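Household notes: the guest box, and whether it earns its place

Every so often an idea goes round that a spare room needs a "welcome box" of toiletries, tied up with ribbon and a card saying Help Yourself. I have been rude about these before. Most of the ones I've been given in other people's houses held a dried-up face mask and a shower cap. But a reader, Kanyarat Nakpan, wrote to say that she keeps a plain version for visitors and hasn't been asked for a toothbrush at midnight since April, so I gave it a go on the dining table before letting it anywhere near the bathroom.

Start with the surface. Toiletries leak, and they leak most when they've just been moved. If you pack on a wooden table, wipe it down first and look at it from low down, against the light. Rings and greasy patches that you can't see standing up show themselves straight away. Open-grained wood is the worst, as soap gets into the pores and stays there. I was sold a tin of Drakar wood balm for this and I can't say it did more than a damp cloth and a dry one.

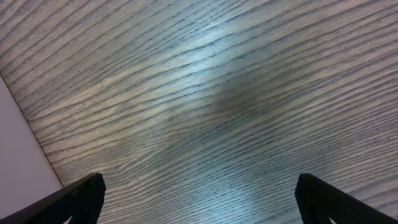

Grey grain with the light across it. Go along the lines with your cloth, never over them.

Now the box. The shops will sell you a Fasta bathroom organiser with dividers, and I'd leave it where it is. Dividers are always the wrong width. A shallow cardboard box with thin walls does the same job, costs nothing if you save one from the post, and goes in the recycling once it gets soggy. Sides a few inches high are plenty. Any deeper and people have to rummage, and things at the bottom are forgotten until they go off.

I have read that you must line the box with tissue, or wax paper, or a cut-up tea towel. Try it without. Lining slides about, bunches up in the corners and hides the spills you want to know about. If the floor of the box gets marked, that tells you which bottle is the culprit.
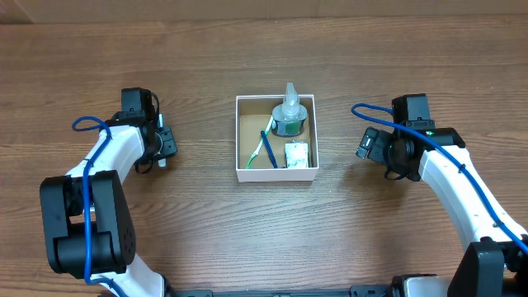
Anything tall goes at the back and stands up. Anything flat lies in front of it. You can fuss for an hour over the arrangement and your guest will undo it in one go, so I wouldn't bother with more than that. The one thing I'd be strict about is pump bottles. Laid down, they dribble, whatever the lid claims. Pongsiri, who make a travel bottle I bought against my better judgement, promise a "lock" on theirs. I laid it on its side overnight and found a puddle.

What to put in is where people lose their heads. The list I've settled on is short:

Toothpaste, a full-sized tube. The tiny ones run out halfway through a weekend.
A toothbrush, new.
Hand soap in a pump bottle.
A small bar of soap, left in its wrapper until somebody wants it.

No bath salts, no scented anything. I did wonder about plasters and decided they belong in the first-aid tin, where people will look for them. 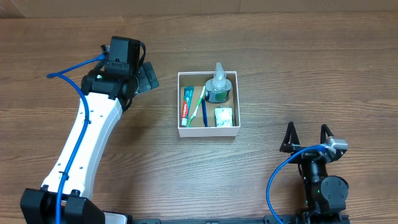

Colgate down the left, soap bottle at the back, wrapped bar in the corner below it.

A word on foaming soap. The bottles are fine, but the refills are mostly water with a high opinion of themselves. You can thin ordinary hand wash at home, one part soap to four parts water, and get perfectly good foam. Pour the water in first, then the soap, and tip the bottle gently to mix. Shake it and you'll get froth out of the neck. If the pump sticks, rinse it through with warm water before you throw it out.

Don't fill the bottle to the top, either. The pump needs room, and a heavy bottle in a light box will push the side out when you carry it. Hold the box from underneath with both hands — the walls aren't handles.
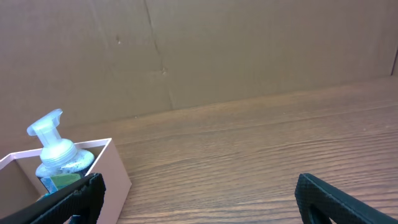

The pump standing clear of the rim, so there's no need to lift the bottle out to use it.

Does the whole thing save any trouble? A bit. I still think the ribbon is nonsense, and I'd sooner tell a guest where the towels are than write it on a card. My sister in Astport keeps hers in a drawer and forgets to mention it, which rather defeats the purpose. Put it where it can be seen, check the toothpaste after each visit, and change the box when the corners go soft.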